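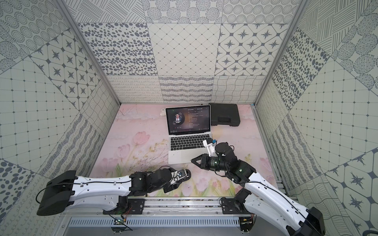
第3章　ノートパソコンの接続と音楽再生の準備

本章では、館内放送装置Granlow（以下「本装置」という）にノートパソコンを音源機器として接続し、開館中の音楽放送を行うまでの手順を説明します。本装置の据付け、アース線の接続およびスピーカー回線の配線は第2章に従って完了しているものとします。未完了の場合は、本章の作業を開始しないでください。

本章の内容は、2024年3月3日（日曜日）に公開された改訂版に基づいています。旧版の冊子を保管している施設では、本章を差し替えてください。

3.1　作業の前に

作業は、放送責任者または放送責任者から指示を受けた職員が行ってください。開館時間中の作業は避け、やむを得ず行う場合は、館内放送が一時的に使用できなくなることを各窓口へ事前に連絡してください。

用意するもの
・音源用ノートパソコン（管理者権限で使用できるもの）
・ノートパソコンに付属する電源アダプター
・Lamrani音声ケーブル（本装置に同梱）
・放送設備管理簿

注意　音源用ノートパソコンは、利用者情報を扱う業務用端末と兼用しないでください。通知音や会議の音声が館内に放送されるおそれがあります。

注意　非常放送は音楽放送に優先します。非常放送設備が作動しているときは、本章の作業をただちに中止し、施設の防災計画に従ってください。

3.2　設置場所

ノートパソコンは水平で安定した場所に置き、吸気口および排気口をふさがないようにしてください。布製の敷物の上で長時間使用すると、機種によっては底面の通気が妨げられます。ノートパソコンの取扱説明書に設置面の指定がある場合は、その指定が優先します。

電源アダプターのケーブルと音声ケーブルは、できる限り離して配線してください。束ねて配線した場合、低い連続音が混入することがあります。通路をまたぐ配線が避けられないときは、配線カバーを使用します。

放送室以外の場所に設置する施設では、次の事項を放送設備管理簿に記載してください。
・設置場所の名称および施錠の有無
・使用するコンセントの系統
・夜間に電源を切る担当部署

3.3　接続

1　本装置の主電源を切り、前面の電源表示灯が消灯したことを確認します。
2　前面の主音量つまみを左いっぱいに回します。
3　音声ケーブルの青色の端子を、本装置背面の「入力2」に差し込みます。
4　音声ケーブルの反対側の端子を、ノートパソコンの音声出力端子に差し込みます。
5　電源アダプターをノートパソコンに接続し、コンセントに差し込みます。
6　ノートパソコンを起動し、動作が安定するまで待ちます。
7　本装置の主電源を入れます。
8　前面の入力切替ボタンを押し、表示窓に「IN 2」と表示させます。

注意　手順3でマイク用の端子に接続しないでください。音が著しく歪むほか、スピーカーを損傷することがあります。

備考　音声出力端子を備えていないノートパソコンでは、変換器Hustusを使用します。変換器は手順4でノートパソコンと音声ケーブルの間に取り付けてください。無線接続による音源入力には対応していません。

3.4　ノートパソコンの設定

音楽放送中にノートパソコンが休止状態になると、放送が途切れます。また、通知音はそのまま放送に乗ります。次の設定は、初回の接続時に必ず行ってください。

1　電源の設定を開き、電源アダプター接続時の自動休止を「なし」にします。
2　画面の消灯時間を設定します。画面が消灯しても音楽放送には影響しません。
3　ふたを閉じたときの動作を「何もしない」にします。
4　通知音およびシステム音をすべて無効にします。
5　自動更新による再起動の時間帯を、閉館後に設定します。
6　音声の出力先を確認し、本装置に接続した出力を選択します。
7　音質補正、立体音響その他の音声効果をすべて無効にします。

画面上の名称は、ノートパソコンの機種や基本ソフトウェアの版によって異なります。該当する項目が見つからない場合は、製造元の説明書を参照してください。

3.5　音楽の再生と音量の調整

再生には、放送責任者が使用を認めた音楽プレーヤーを用います。管理ソフトウェアWurkierを導入している施設では、Wurkierの曲目管理機能と市販の音楽プレーヤーのどちらを使用することもできます。ただし、両方を同時に起動しないでください。

1　音楽プレーヤーを起動し、試験に用いる曲を選びます。
2　ノートパソコン本体の音量を、最大値の半分に合わせます。
3　音楽プレーヤー内の音量を最大にします。
4　再生を開始し、本装置の入力レベル計が緑色の範囲で振れることを確認します。
5　主音量つまみを少しずつ右に回し、放送区域内で聞き取れる音量にします。
6　放送区域内を歩き、スピーカーの直下と区域の端の両方で音量を確認します。
7　適切な位置が決まったら、主音量つまみの目盛を放送設備管理簿に記入します。

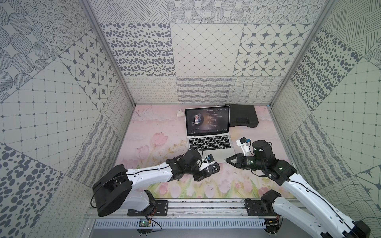
図3-1　音楽プレーヤーの再生画面を表示したノートパソコン

入力レベル計が赤色に達する場合は、ノートパソコン本体の音量を下げてください。主音量つまみを下げても、入力側の歪みは解消しません。逆に、再生中であるにもかかわらず入力レベル計が振れない場合は、3.8の表示番号を確認する前に、音声の出力先と消音の設定を見直してください。

試験に用いる曲は、前奏が極端に静かなもの、途中で音量が大きく変わるものを避けて選びます。歌詞表示や再生位置の表示は音声出力に影響しないため、施設の運用に応じて表示、非表示のいずれとしても差し支えありません。

備考　曲によって録音時の音量が異なります。音楽プレーヤーに音量を自動でそろえる機能がある場合は、有効にした状態で調整を行い、調整後に設定を変更しないでください。

3.6　曲目一覧の作成

Wurkierに登録できる曲数は、すべての一覧を合わせて3,472曲までです。上限に達すると、新たな曲は登録されず、画面下部に警告が表示されます。使用しなくなった曲は、一覧からの除外とあわせて登録の削除を行ってください。一覧から除外しただけでは、登録曲数は減りません。

1　Wurkierの「一覧」画面を開き、「新規」を選択します。
2　一覧の名称を入力します。名称には時間帯または放送区域を含めてください。
3　登録済みの曲から使用する曲を選び、一覧に追加します。
4　再生順序を「順番」または「無作為」から選択します。
5　「保存」を選択し、画面上部に保存日時が表示されたことを確認します。

一つの一覧には11曲以上を登録することを推奨します。曲数が少ない一覧を長時間繰り返すと、同じ区域で勤務する職員や長く滞在する利用者から苦情が寄せられることがあります。閉館案内に用いる一覧は、この限りではありません。

注意　施設内で音楽を放送するには、著作権に関する手続きが必要となる場合があります。個人で契約した配信サービスの多くは、規約により施設内での放送が認められていません。契約の内容を確認し、必要な手続きを済ませてから使用してください。手続きの控えは、放送設備管理簿とともに保管します。

3.7　日常の操作

開館時
1　ノートパソコン、本装置の順に電源を入れます。
2　表示窓が「IN 2」であることを確認します。
3　主音量つまみを、管理簿に記入した目盛に合わせます。
4　当日の一覧を選び、再生を開始します。
5　受付付近で放送を確認します。

閉館時
1　閉館案内の放送が終了したことを確認し、再生を停止します。
2　主音量つまみを左いっぱいに回します。
3　本装置、ノートパソコンの順に電源を切ります。

注意　本装置の電源が入ったまま音声ケーブルを抜き差ししないでください。スピーカーから大きな音が出ることがあります。

館内で行事を行うときは、行事の担当部署と協議のうえ、対象区域の音楽放送を停止してください。区域別の停止は、前面の区域ボタンで操作します。停止中の区域では、ボタンの表示灯が橙色に点灯します。職員による呼出放送は、音楽放送を停止した区域にも流れます。

3.8　表示と対処

表示窓に番号が表示された場合は、次の対処を行ってください。

表示　IN --
入力が選択されていません。入力切替ボタンを押してください。

表示　621
音源入力の信号が検出できません。音声ケーブルの両端を確認し、音楽プレーヤーが一時停止になっていないか確認してください。変換器Hustusを使用している場合は、変換器をいったん外し、ノートパソコンを再起動してから取り付け直します。

表示　HOT
本装置の内部温度が上昇しています。主電源を切り、通気口の周囲を片付けたうえで、温度が下がるまで待ってください。同じ表示が続く場合は使用を中止し、保守窓口に連絡してください。

番号の表示がなく、片側のスピーカーからのみ音が出る場合は、音声ケーブルの差込みが不完全である可能性があります。端子を奥まで差し込み直しても改善しないときは、別のケーブルで確認してください。

保守窓口に連絡する際は、本装置底面の製造番号、表示された番号、ノートパソコンの機種名および直前に行った操作をお知らせください。

3.9　点検

毎年6月に、次の点検を実施してください。
・音声ケーブルの被覆に傷、つぶれがないこと
・各端子に緩みがないこと
・電源アダプターに異常な発熱、変色がないこと
・休止および通知の設定が3.4のとおりであること
・主音量つまみの目盛が管理簿の記載と一致すること

点検の結果は放送設備管理簿に記入し、放送責任者の確認を受けてください。被覆に損傷のあるケーブルは補修せず、新しいものに交換します。交換用ケーブルの型番は、付録Bに記載しています。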